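Nimimis Community Help > Storage and Furniture > Cleaning and care

How do I clean a small wooden cabinet with grooves and slatted sides?

Posted by fleddale_attic
May 6, 2026

I have a small wooden cabinet that sits on a table. It has an open shelf at the top, a drawer under that, and two doors at the bottom. I use the shelf for a few books and small items. The wood is in decent shape but the drawer front has horizontal grooves in it, and dust has packed into them over the winter. The sides of the shelf are slatted and those are just as bad.

So far I have only used a dry cloth, which slides right over the grooves and leaves everything in them. I also have a round yellow sponge but I am not sure about using water on this. I don't know what finish is on the wood. There is no label inside, and I bought it used in Vancombe without any paperwork.
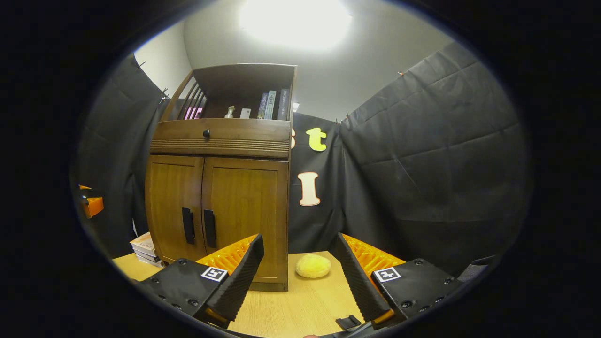
The cabinet and the sponge on the table

Two things I would like to know. Can I use the sponge damp, or will that mark the wood? And do the knob and the door handles have to come off first? They are black and I don't want to scratch them.

I would like to get it done before June, when it moves to a sunnier room.

Posted by Matoušek_Repairs

Damp is fine on most finished wood. Wet is not. Test it first on the back or on the inside of a door. Put one drop of water there and leave it for 12 minutes. If the spot goes dark, the finish is thin or gone and you should stay with dry cleaning. If the drop just sits on top, go ahead.

Take everything off the shelf first. Books go somewhere dry and flat. Then use a soft brush on the grooves, working along them from one end to the other. An old soft toothbrush does it, or a clean paintbrush if the bristles aren't stiff. Same for the slats, top to bottom. Vacuum up what falls.

After that, wring the sponge out until nothing drips when you squeeze it. A tiny amount of dish soap in 750 ml of warm water is plenty. Wipe with the grain: up and down on the doors, side to side on the drawer. Go over it with a second cloth and plain water, then dry it right away. Don't let water stay in the grooves.

I would leave the hardware on. Wipe around it with a cotton swab. If a knob is loose, tighten it from inside the drawer when you are done.

Leave the doors and drawer open for a few hours before you put the books back.
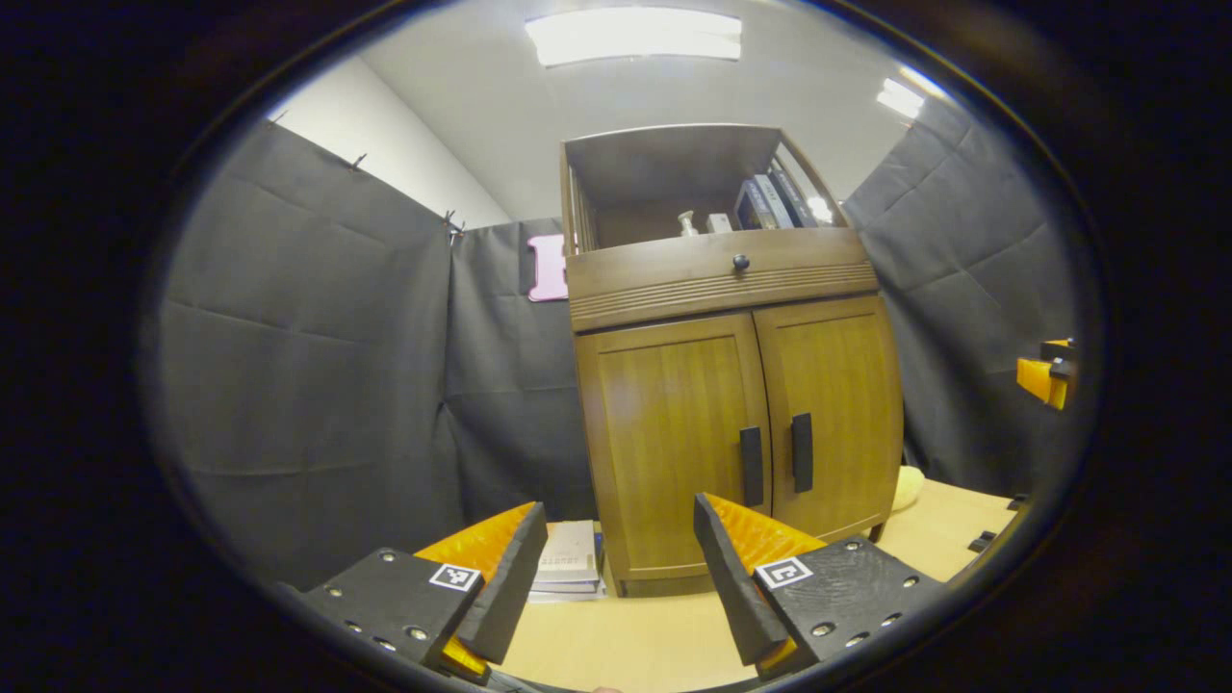

Posted by user3568

I'd skip the soap completely. I did mine with soap and it left a dull film in the grooves that took longer to get out than the dust did. A brush and a barely damp cloth were enough. Also don't spray polish straight at it. It collects in the corners and then dust sticks to it.

For the move, keep it out of direct sun if you can. Mine faded on one side and you can see where the books were.

Posted by fleddale_attic

Thanks, both. I did the drop test inside one of the doors and the water stayed on top. I will start with the brush and see how much comes out before I decide on soap. Leaving the handles where they are.

1355 views. This thread is still open for replies.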